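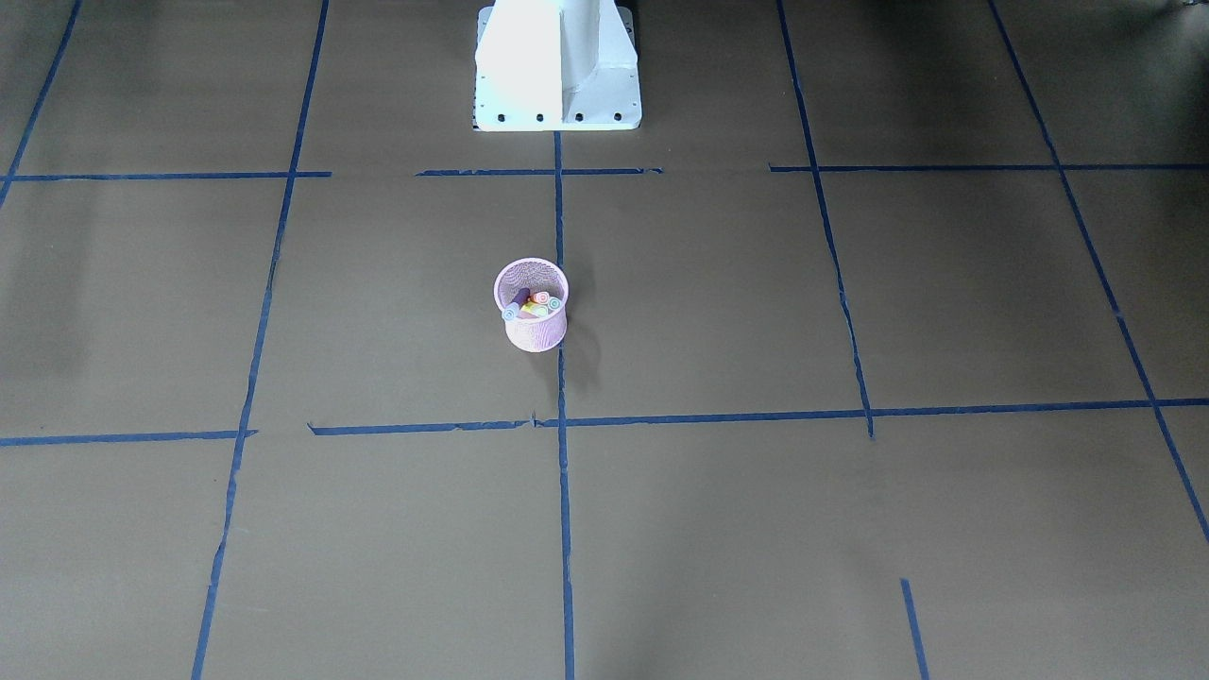
Brown kraft paper with a painter's tape grid, marker cup left of the center line

How do I lay out an even tape grid on kraft paper (and get the tape off again)?
Posted by gridlocked_in_galville in Crafts & Workspaces

Hi all! I cover my big work surface with brown kraft paper and I've been marking it off in rectangles with dark blue painter's tape. The idea is that every little project gets its own box, and when my nieces come over each kid gets a row and nobody's glue ends up on anybody else's birthday card. It works great for that, I love it, and I'm never going back to newspaper.

My trouble is the layout. I started with the line down the center and worked out toward the sides, and I eyeballed most of it because I was impatient (I'm always impatient). The boxes don't match. Some are wider than others and it bugs me every time I sit down. So I guess I have two questions. What's the easy way to space the lines without measuring every single one from both ends? And is there any way to pull a strip up and move it without taking the top layer of the paper along? I tried one on a scrap of the same paper and got a fuzzy torn stripe.

I'd also like to know where people keep their markers on a setup like this. Mine live in a small pink mesh cup, and wherever I put it, it takes up a box I wanted for something else.

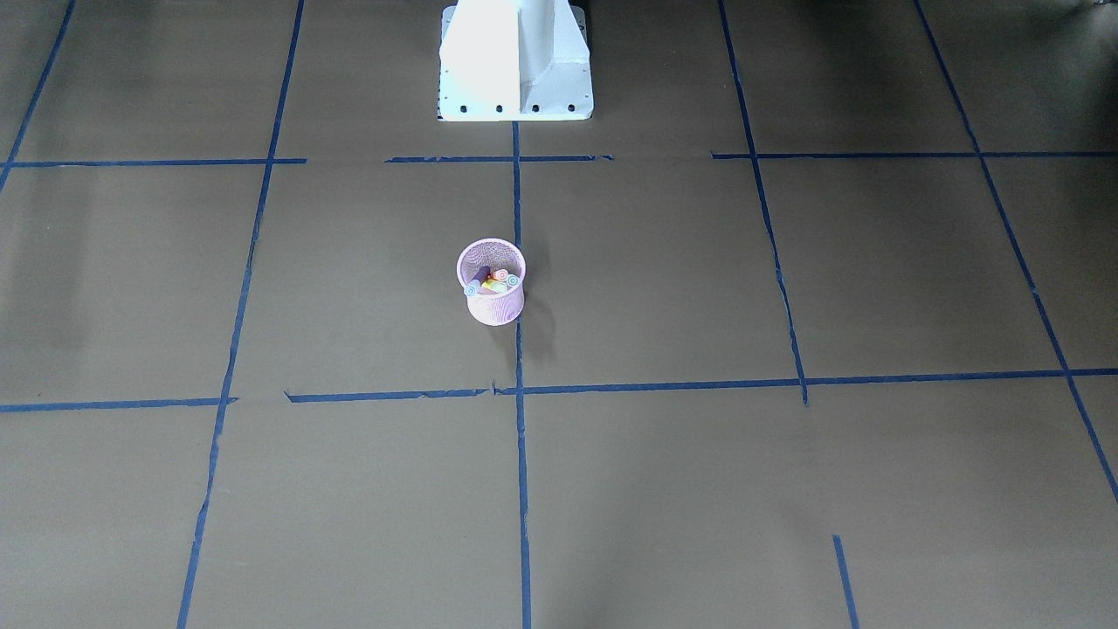
The grid and the pink cup again. The boxes are the uneven part!

I don't mind redoing the whole thing if I have to, I've got plenty of paper left on the roll. I'd just like to do it once.

Posted by scrapbin_101

Oh I have been exactly where you are! Do yourself a favor and cut a spacer. Take a strip of stiff cardboard as wide as you want your boxes to be, put one long edge against the tape you already have down, and lay the next strip along the other edge. Then slide it over and do it again. You never have to read a ruler and all the boxes come out the same. Mine is 7 inches and I wrote "GRID — DO NOT TOSS" on it because I tossed the first one.

Two things I'd add. Start from the center line like you did, that part was right, because then any leftover skinny bit gets split between the two sides and looks like you meant it. And tape the paper itself down tight at the corners before you start on the grid. If it shifts even a little while you're pressing tape, your lines go crooked and you'll blame the spacer.

For the cup, I'd move it off to one side and give it a box along the edge. Middle of the table means you're reaching around it all day. If you like it where you can grab it from either side, though, leave it. Your table!

As for getting the tape up, pull it back flat over itself, really slow, almost parallel to the table. I've had good luck warming it with a hair dryer first. Don't yank straight up.

Posted by foldandcrease

Just use new paper. Kraft is cheap and tape always takes some fuzz with it if it's been down a while.

Posted by mudroom_maven

I agree with the cardboard spacer, but I'll disagree a bit on the tape. The hair dryer made mine gummy, so try it on a corner first. What fixed it for me was sticking each strip on my jeans once before laying it down, which picks up enough lint to make it less grabby. You'll look ridiculous. It holds fine for a couple of weeks at my house and then lifts without much of a fight.

If you're starting over, mark your spacing on the two long edges with light pencil ticks and then run each strip tick to tick. It takes two people for the long ones, or one person and a heavy book on the far end. I did 13 strips by myself one night in April with a cookbook holding down the other side — slow, but they're straight.

Posted by gridlocked_in_galville

Thank you all! Cutting a spacer out of a shipping box tonight. I'll try the jeans thing on a scrap first, and the cup is probably moving to the edge, we'll see how long I last before I drag it back.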